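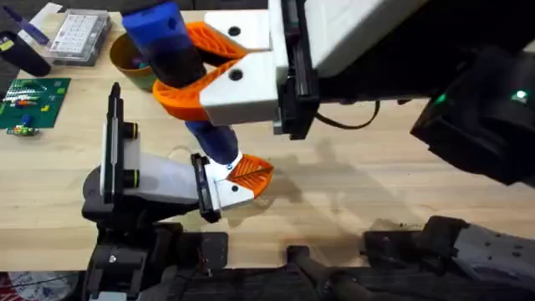
Isla Ogilvie wrote to the Mahuika Forest Museum to ask why a tree has rings inside it, and whether the tree is hurt when people look at them. Her questions are answered on this page, together with several others that young visitors have sent in.

How does a tree make a ring?

A tree grows in two ways. It grows taller at the tips of its branches, and it grows wider just under its bark. The part that makes a tree wider is a very thin layer called the cambium (say it: KAM-bee-um). The cambium makes new wood on its inner side and new bark on its outer side.

In spring there is usually plenty of water, and the tree grows quickly. The wood made at this time is often pale. Later in the summer the tree slows down, and the wood it makes is darker and more tightly packed. In winter, in cold places, the tree rests. One pale band and one dark band together make one ring, and one ring usually stands for one year.

Do all trees have rings?

Many trees do. Some trees in hot, rainy parts of the world grow at nearly the same speed all year, and their rings can be very faint or missing. Palms do not make yearly rings at all, as they have no cambium.

What can rings tell us?

A wide ring often means a good year, with enough rain and sunlight. A narrow ring may mean a dry year, a very cold year, or a year when insects ate many of the leaves. A dark scar across several rings may have been left by a fire.

The oldest slice of wood in our Skoreck Gallery has 800 rings. The youngest has 13, and it comes from a pine that blew over in a storm one May. Visitors are welcome to touch the young slice. The old one is kept behind glass.

The study of tree rings is called dendrochronology (say it: DEN-droh-kruh-NOL-uh-jee). Scientists compare the patterns of wide and narrow rings in different trees from the same area. When two patterns match, the scientists know that the trees were alive in the same years. Old roof beams, ships and even violins have been dated in this way.

Is the tree hurt?

It is not necessary to cut a tree down to see its rings. A scientist can use a hollow drill, called an increment borer, to take out a thin rod of wood -- often no thicker than a pencil. The drill leaves a small wound, and a healthy tree can usually seal it over.

Where do the rings go when a tree becomes a board?

They are still there. When a log is sawn straight across, the rings look like circles. When it is sawn along its length, the same rings appear as long lines, waves or pointed arches. These lines are part of what we call the grain. A knot is the place where a branch once joined the trunk, and the grain bends around it.
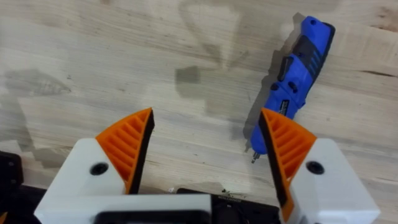
Grain lines and growth rings on a light-colored wooden tabletop.

Words to know

Bark: the outer covering of a tree.
Cambium: the thin layer where new wood and new bark are made.
Grain: the direction and pattern of the fibers in wood.
Knot: the mark left in wood by a branch.

Try it yourself

Ask an adult to help you find a tree stump. Start at the middle and count each dark band until you reach the bark. Count a second time and see whether you get the same number.

Text by Weronika Lis. Page last reviewed 20 Feb 2023.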